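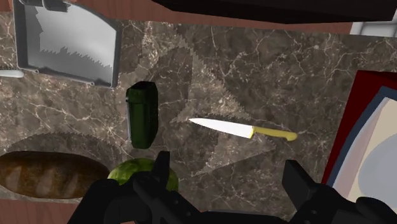

Figure 1. Brown marble countertop with white and beige veins, seen from above (computer rendering).

Does Stone Sell? Countertop Claims in Rental Listings in Prernenton
Ross Strachan
Housing and Consumer Studies, final project report
November 10, 2021

1. Why I picked this

Rental agents in Prernenton like to say that a stone countertop makes an apartment rent faster. The Carnitlow agency puts it on the first page of its guide for landlords, with no source. I asked for one by email and was sent the same guide again. My project tests the claim with listings anyone can read.

2. What I did

I saved every apartment listing posted on the two main local boards, Ikari and Ó Riain, between the start of the school year and the end of last month. That gave me 2,622 listings. After I took out repeats and ads with no kitchen details, 2,231 were left. For each one I wrote down the rent, the size, the neighborhood, what the ad said about the counters, and how many days it stayed up.

The last item is the weak point. A listing that comes down may have been rented, or the landlord may have given up, or the ad may have run out. Ikari removes ads on its own after a set time and does not say which ones it removed. I treated "taken down" as "rented" because I had no better option, and anyone reading my results should keep that in mind.

3. What I found

Listings that mention stone did come down sooner. I don't think this shows much. Most of them are in the newer buildings near the train station, where everything comes down sooner, including the units with plain white counters. When I compared only apartments in the same neighborhood and of similar size, the gap was 6 hours. Ó Riain updates its pages once a day, so a gap that small could come from the site alone.

The word "marble" was also a problem. I called the contact number on 100 ads that used it and asked what the counter was made of. Many agents did not know. Several said "marble style" or "marble look," and one told me it was granite and that there was no difference. There is a difference, at least to the person who has to clean up after lemon juice. So even if the claim were true, I could not say what it was true of.

4. Things I would change

I should have recorded the age of each building from the start instead of guessing it from the neighborhood. I also relied on agents picking up the phone, and the ones who don't may write different ads. My adviser suggested asking renters directly why they chose their place. I plan to do that in December with a short survey, though people are not always good at knowing why they chose something.

For now I would not tell a landlord to spend money on stone because of anything in this report, or anything in the Carnitlow guide.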